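The Board Stays on the Table

I have a weakness for anything that comes with an outline. Shadow boards, cutlery trays, those garage pegboards where somebody has drawn around every wrench in black marker -- show me one and I will stand there like a person in a cathedral. My grandfather put one up in 1960 and the hammer outline is still there, long after the hammer.

So it was never likely that I'd be sensible about a white board with black outlines and blue parts. It's a puzzle for adults who already have taxes to do. You get pegs, you get a pulley with teeth, and you get a layout telling you where everything goes. I said I'd give it an evening. That was in August. It is now January 2019 and I have opinions about pegs.

My first opinion is that the table matters more than the board. I tried it on the kitchen counter, which is pale and speckled and eats small objects, and then on a tray on my lap, about which the less said the better. A dark tabletop is the answer. White board on dark table, and a dropped blue peg has fewer places to hide. I bought mine secondhand in Plendadcombe for 57 dollars, and it wobbles only when someone is watching.

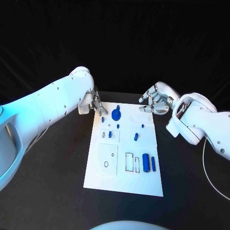

My second opinion is that you should start with the pulley. I held out against this for weeks on the grounds that big parts are easy and ought to be saved as a treat, like dessert. Wrong. The big round one gives you something to steer by, and the shaft on top is a decent handle. The little pegs are another matter. Pinch one too low and your own fingertips get to the board first. Pinch it too high and it leans, and then you're chasing it.

A reader wrote in after my last post (hello, you are a third of my audience) to recommend doing a 500-piece jigsaw instead. I have done the jigsaw. It was a harbor. At the end of it I had a harbor, and nowhere to eat.

My record for a full clear and reset stands at 18 minutes, including tea. I'd like to get that down before spring, though I'm not willing to give up the tea.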